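4.2 Setting Up the Display Table

This section applies to the Bullgate folding table when used for craft stalls, exhibitions and catalogue work. Allow 28 minutes for the full set-up.

1. Unfold the legs and press each brace until it locks. Do not exceed the rated load of 60 kg.
2. Turn the levelling feet by hand. A difference of up to 3 mm between corners is acceptable.
3. Lay the cover pile side up and smooth it from the centre outwards. Velvet covers should be brushed in one direction only.
4. Place the folding screen along the rear edge, with its panels slightly angled for stability.
5. Arrange display items towards the back, keeping the foreground clear for handling.

CAUTION: Do not lean the screen against a heater or an open window. At outdoor venues, fasten it to the rear rail – straps are supplied with the Sima kit. 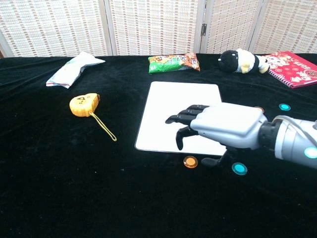 Figure 4-3. Black velvet cover with four-panel woven screen behind.

Note: Dark covers show lint readily. Use a dry clothes brush; do not apply water or adhesive sprays to the pile.

6. Before opening, check that the cover does not trail on the floor where visitors will walk.

Replacement covers and hinges may be ordered from Berer, quoting part series 300.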